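Kitchen bin with no liner, yes or no??

muzo_d
Posted October 5, 2022
ok settle this for us. my roommate stopped putting bags in the kitchen bin. says its mostly dry stuff, just tip it into the big can outside and rinse. I say gross. we have the brown plastic pedal one from Orkwood, had it since December. who's right

gener206
Roommate is right if you really do keep food out of it. Been bagless 2 years. Dry trash only, scraps go in a tub in the freezer. Rinse on Sundays, done.

tallpines
"if you really do keep food out" lol. ok and who does that

muzo_d
well thats the thing. it's wrappers and packaging, one of those yellow foam net things off fruit, paper bag, little packets. then a bowl goes in and I'm the one looking at it

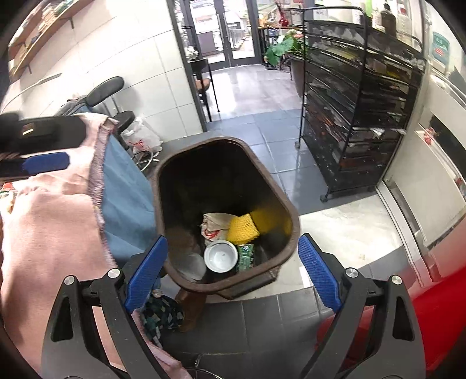

and she says a bowl isn't food. ok but a bowl has been NEAR food. anyway my real question is smell, does the plastic hold it or not

hevell_mom
Plastic holds smell, yes. Ours did. Baking soda and hot water, leave it an hour, dry it in the sun. A dark one hides the stains so you don't notice till summer.

gener206
Disagree, mine doesn't smell at all. It's the wet stuff sitting. Rinse the bowls before you toss them and theres nothing to hold.

tallpines
rinsing your trash. ok

Fiorella Benedetti
Those foam sleeves don't have to go in the bin btw, I save them for packing Christmas ornaments. Also good between plates when you move. The paper bag too if its not greasy, use that as the liner!! Fold the top down over the rim.

muzo_d
oh paper bag liner is kinda smart. would it fit tho, the opening is a rectangle with round corners, most bags I get are small

Fiorella Benedetti
Grocery size, not the little ones. Cut down one side if its tight.

tallpines
paper leaks. just buy the roll of 400 and move on with your life

hevell_mom
Whatever you do wipe under the rim and around the pedal. Thats where ours got nasty, not the botom.

muzo_d
ok trying the paper bag for 2 weeks. she has agreed to this in writing (text)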